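Table linen: spray and wipe procedure
January 9, 2019

The Leckie room returns to normal use this month, and the round table is again laid with a printed cloth. Marks on these cloths are best treated in place, with a trigger spray and a folded towel, before the cloth goes to the wash.

Fill the bottle to the 500 ml line: 20 ml of Pledness concentrate, the remainder cold water. Label it with the date of mixing. Diluted product loses strength on standing and should be discarded at the end of the week. Check that the nozzle is set to mist. The jet setting drives liquid through the weave and on to the table top, where it can lift the finish.
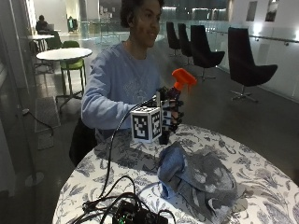

Hold the bottle upright and spray from 200 mm. Two pulls of the trigger are enough for a mark the size of a coin. Leave for one minute, then press with the towel, working from the outside of the mark inwards. Do not rub. On floral prints, test the solution near the hem first, as some of the older Samham cloths have bled at the darker colours.

Towels used for pressing are washed separately at 60 degrees without softener, which reduces absorbency. Replacement trigger heads are held in the Zakent store under stock number 807. They fit the standard bottle only. Rinse the old head through with clean water before deciding that it needs replacing; most blockages clear at the second rinse.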